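Three Weeks with the Skundier Wrist Camera Kit

I've wanted to write this one up since January, so bear with me if it runs long. The Skundier kit is a little camera, a bracket that bolts to the arm just behind the gripper, a cable, and (the part I really paid for) the training code that goes with the Urnis method. If you missed the Urnis paper, the short version is that you show the arm a task by hand a bunch of times, and it learns mostly from what the wrist camera saw. No fixed overhead camera, no measuring where everything sits on the table. You move stuff around between demos and the policy is supposed to cope.

Supposed to! I was doubtful, I'll admit. I tried an earlier method called Afridi last year and it fell apart the minute I shifted my table by a hand's width.

Setup first. The bracket fits fine but the screws they give you are too short for my Naltier gripper, so I went digging in the drawer for longer ones. Calibration took me an evening. The instructions have you wave a printed checkerboard at the camera, and the software beeps when it's happy, and it is very hard to make happy. Turn off any desk lamp that shines straight at the lens and it goes a lot faster.

Then the demos. The authors say 300 for a pick-and-place task with mixed objects, and I did all 300, spread over two weekends with a lot of coffee. You do get into a rhythm. Grab, lift, set down, reset, go again. My only gripe is that the recorder saves each demo with a number and no label, so if you flub one you have to write the number down right then or you'll never find it again. I flubbed 29 and pulled them before training.

Training ran overnight – 14 hours on one graphics card, and the fan sounded like a hair dryer the whole time.

So how did it do? Pretty darn well on the easy stuff. Bowls were the big surprise for me. It goes for the rim from nearly any side and hardly ever misses. Books lying flat are hopeless, but my gripper can't get under one anyway, so I won't blame the method. Hand tools land in the middle: it finds the handles, then sometimes closes on just one of them and the whole thing swings around.

The wide lens is worth talking about, too. You get the fingers, the table and a good chunk of the room in every view. I figured all that background would confuse the thing, and the paper claims it helps, since the far-off stuff tells the policy how the wrist is turned. I retrained with the top part of the view blacked out to check, and grasping got noticeably worse. Score one for the paper.

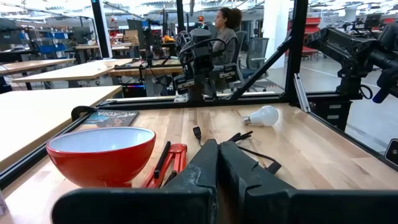
The view from the wrist, with bowl, cutters, book and light bulb on the table.

Light bulbs, by the way, are a great test object. They're smooth and they roll, and you find out fast whether your grip force is set too high. I broke 2 of them. Use LED ones with a plastic cover if you can, because sweeping up glass between demos gets old.

Things I'd change: longer screws in the box, labels in the recorder, and a cable with a right-angle plug, as the straight one snags when the wrist turns all the way over. I ended up taping mine along the arm and it's been fine.

Would I buy it again? Yep. If you only ever pick up one kind of part from one spot, save your money, you don't need any of this. For a messy table with mixed objects it's the most fun I've had with an arm in ages, and I'm already planning the next batch of demos with two arms going at once. The manual has half a page on that, and I've read it four times and still don't know which arm it means by "primary."

Posted May 12, 2021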